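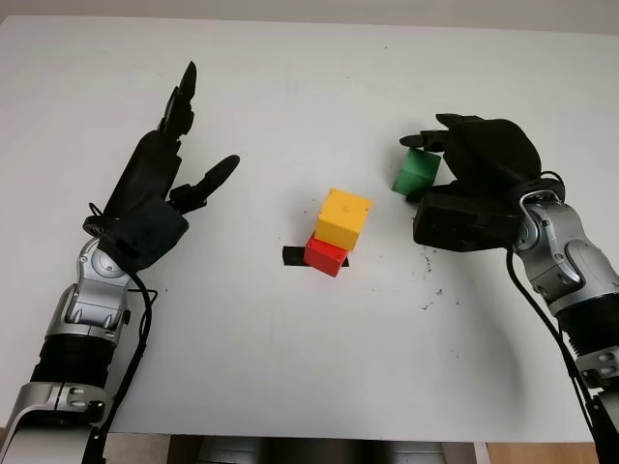
White table, three small cubes near the middle.

2019-05-12

Dye notebook, madder again. I had meant to write up the Mistesow fleece properly before starting on anything new, but Jurgita Lill brought in the last of the Puvonwood yarn and it was so soft and so evenly spun that I couldn't leave it on the shelf. So the fleece will have to wait its turn, poor thing, and what follows is all about the yarn.

Weighed out 465 g in skeins, tied loosely in figures of eight (Lewis, if you are reading this, loosely means loosely, I could still see your white bands on the March lot). Scoured with the plain soap and left to cool in the pot overnight. The rinse water ran a bit yellow for longer than I expected, so I gave it a second go with half the soap and was much happier.

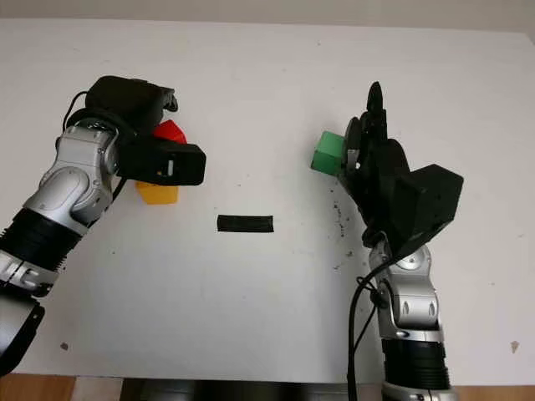 Alum next, at the usual strength, with a pinch of cream of tartar. Brought it up very slowly and held it just below a simmer for an hour while I caught up on letters. Indrek Jõgi swears by leaving the wool in the mordant for two full days, and I have promised him a fair trial, so two skeins are still sitting in the lidded bucket by the sink. Please don't tip them out!

The madder itself is the Kļaviņa root, chopped, 218 g dry, soaked since the night before last. It smells of earth and old cupboards and I have grown rather fond of it. I kept the bath on the low ring and fussed over the thermometer far more than I needed to, as the July batch went brown on us and I have never quite forgiven myself for wandering off to talk to Algirdas about his roof.
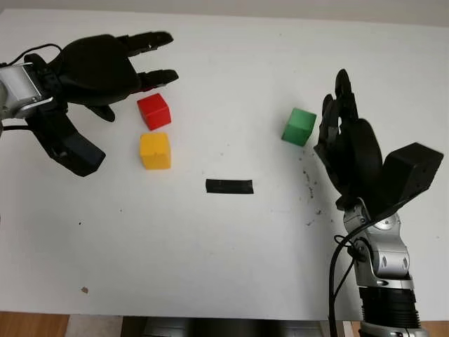 Now for the colours. The first skein out was a good warm brick, the second a little softer, and the third, which went in after the others had drunk their fill, came out a sort of apricot that Justinas Dambrauskienė has already asked for. None of them is a true red. I mean a red you would name without stopping to think, like the red cube beside the yellow and the green on the white table, and I would dearly love to get nearer to that. A bit of chalk in the bath may help, our water being as soft as it is, and I'd like to try the older root as well if there is any left in the tin.

Skeins are on the rail in the back passage, out of the sun. I have pinned a paper tag to each with the order they came out, and would be grateful if the tags stayed on through washing this time.

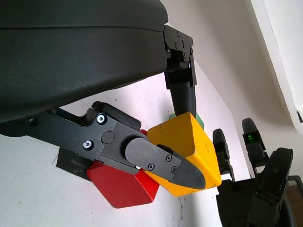

Still to do: a light test on the apricot, with half of it under card on the south windowsill, and a rub test on all three with damp cotton. I also want to put a small skein through the leftover bath with a dip of iron, purely out of nosiness. Order more alum, and ask Jurgita whether Puvonwood will have any of the grey this year.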